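**Hayashi plush blanket, model 2632**

The Hayashi is our thickest blanket for the cold months. We sell it from the shop in Ladholm and by mail to all other places. The fabric is soft on both sides, and the edge is sewn two times so it does not open after many washes.

Size is 100 x 125 cm. This is good for one person on a sofa, or for a child's bed. If you need it for a double bed, please look at the Bitico model, it is wider and a little thinner.
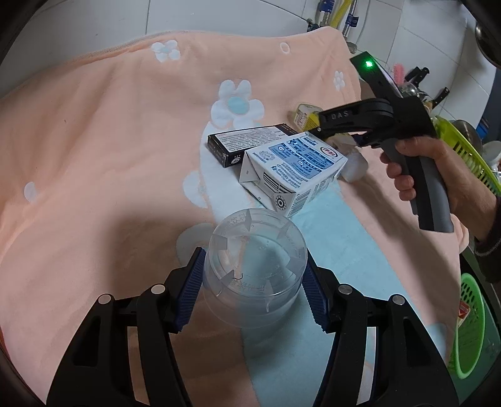
Please wash it alone the first time, in cold water, with a small quantity of liquid soap. Do not use softener. Softener makes the plush flat and then it holds less warm air. Dry it on a line or in the machine with low heat. Never iron.

New blankets can lose some fibers during the first days. Shake it outside and this will stop after the second wash.

Colors are different from one delivery to the next. When you order two and want them to match, write this in the order note and we will take both from the same roll.

Orders that arrive before 12 leave our store in Hesulville the same day. In December please allow more time.

Questions about size or washing: ask for Katsuhiko Ishida at the Ladholm shop.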